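Ticket 417: arm stops short of cup in table sim
Gerham robotics club, opened Saturday by Holger Nordin

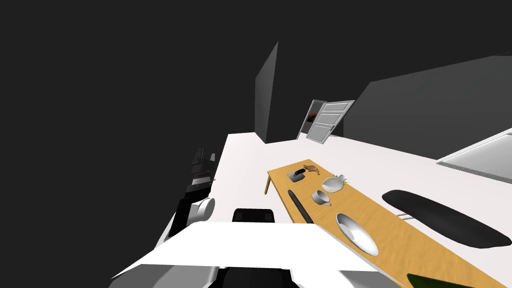 Symptom
Arm halts beside the table on the Maillard scene. Planner returns "no path" at step 300. The silver cup is the target; the long black rod lies along the table edge on the robot's side.

Tried
Raised step limit — same result. Restarted sim 2 times.

Cause
Collision margin on the rod set to 20 cm, should be 2.

Status
Margin corrected in the Jaston branch. Rerun pending.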